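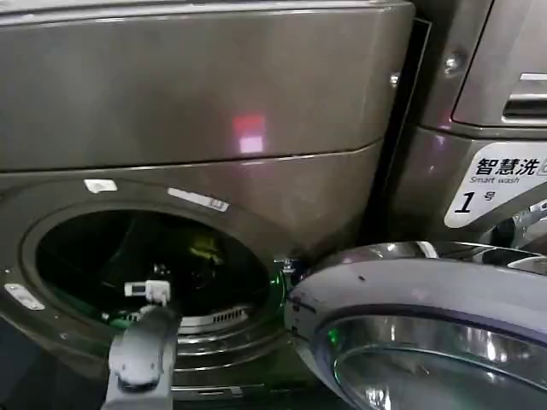

Leave the door open
Ewurabena Fiadzo, 22/05/2017

I have used shared laundries for most of my adult life, and I would like to argue for one small habit that costs nothing. When you have taken your washing out, leave the door of the machine open. Wide open, flat back against its hinge if it will go that far.

The building I live in, in Altthorpe, has a laundry room for 28 flats. When I moved in there was a notice on the wall asking residents to close all doors after use. It had been there for years and people obeyed it. The room looked tidy, with every door shut, and it smelled like a pond. My towels came out of a hot wash smelling worse than they went in, and I blamed the powder. I changed from Brilico to Drodeo and back again before I thought to put my nose inside the drum of an unused machine.

A front loader holds on to water after it has finished. Some of it sits in the fold of the rubber seal, along with hair, fluff and whatever was in people's pockets. Shut the door on that and it stays damp until the next person comes. In a private house the next wash might be the day after tomorrow. In a shared laundry it might be two hours away or it might be a week, depending on the machine and how popular it is. The one in the corner by the boiler cupboard is never popular.

So the smell is the first reason. The second is the one I care about more, and it has to do with other people's clothes. 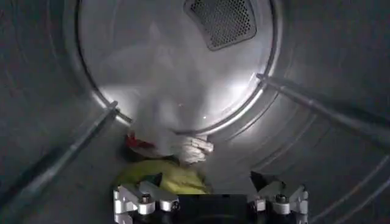

It is very easy to leave something behind. A drum is deep and rather dark, and the last sock or vest tends to cling to the top or slide to the back where you can't see it from standing height. With the door shut, it is lost. The next person loads their own things on top, and by evening your pale green T-shirt has been through somebody's dark wash and belongs to no one. With the door open there is a chance that you, or a neighbour passing with a basket, will glance in and see it.

I lost a good pillowcase that way in April. It came back to me two weeks later, pegged to the noticeboard, grey.

I know the objections, having heard them all at a residents' meeting. Open doors stick out into the room. They do, and in a narrow room like ours you have to turn sideways to get past. Small children might climb in. That one I take seriously, and in a house with toddlers I would say prop the door by an inch and keep the room itself shut. A cat could get in, according to Mr Sobczak on the second floor. I have since learned to look for the cat, and so should anyone who has one in the building.

The other objection was that it looks untidy. I have less patience with this. A laundry is a work room. People who would never close the lid on a wet swimming costume in a plastic box are quite content to do the same to a washing machine, as long as the row of doors looks neat from the corridor.

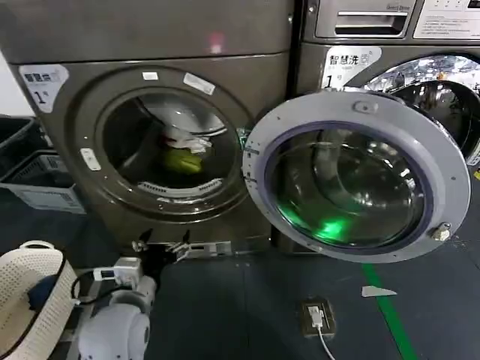
An open door also tells you something. If every machine is shut, you have to bend down and peer through the glass of each one to find out whether it is free. Some will be running, some will be finished and full, and some will be empty. Where the habit has taken hold, open and bare means free. Open with washing in it means somebody is coming or going, so wait a little. You can read that from the doorway with a heavy bag on your shoulder.

We did change the notice in the end. The new one says to empty the drum, feel round the top and back with your hand, wipe the seal and leave the door open. Most people do three of the four. The seal is the one that gets skipped, and I admit I skip it myself when I am in a hurry – I keep an old flannel in my basket for it and the flannel is usually still dry when I get upstairs.

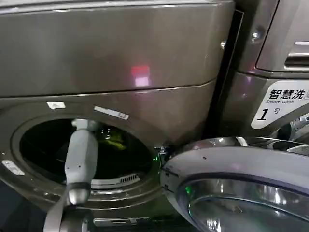 An open drum, with something yellow-green just visible at the back.

The feeling round with your hand matters more than I expected. Looking isn't enough when everything inside is in shadow. It takes 5 seconds. Since the new notice went up, the lost property shelf has gone from a heap to a couple of odd socks, and my towels smell of nothing at all.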